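Brovico Twin Handheld Gripper Kit: reviewed by Sandra Mapplebeck

The sales pitch for the Brovico kit is that you can put off buying a robot arm. You get two grippers you hold in your own hands, you do the job yourself, and the recordings are supposed to tell you later which arm to buy. At $2479 for the pair I wanted to be talked into it. I'm still only halfway there.

My first complaint is the price, which leaves things out. The license runs $200 a month after the trial. The quote from Plaretti, our reseller, put it on a second sheet under "services." Pejman Bagheri in our purchasing office caught it, and I would have missed it. Over a year that adds nearly as much as the hardware.

Then there is the bench. The brochure shows a clean desk and two smiling people. Budget for a proper work surface, power within reach and a lot more cable management than you think you need.
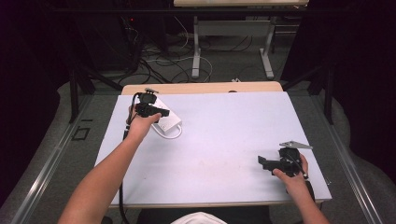 Vol. 8, Equipment & Planning

Both grippers are black, one for each hand, and both are wired. With a power strip on the board as well, your working area shrinks fast. I'd want the strip mounted underneath before anyone did a full shift at this. The cords on the floor are a trip hazard, and Brovico's setup guide gives them one sentence.

The grippers feel solid enough. My wrists were tired after an hour, and Hamidreza Shojaei, who has bigger hands than I do, had no trouble at all. Support answered one of my two emails.

What I can't sign off on is the savings claim. Brovico says planning this way saves "thousands" on the final arm purchase. I asked for the math and got a link to a webinar. Our own estimate, done with Reinhold Hamann in March, came to some 3000 dollars, and half of that was staff time we'd be paying for anyway.

Rent it for a month if Plaretti will let you. If they won't, get the license fee in writing on the first page of the quote.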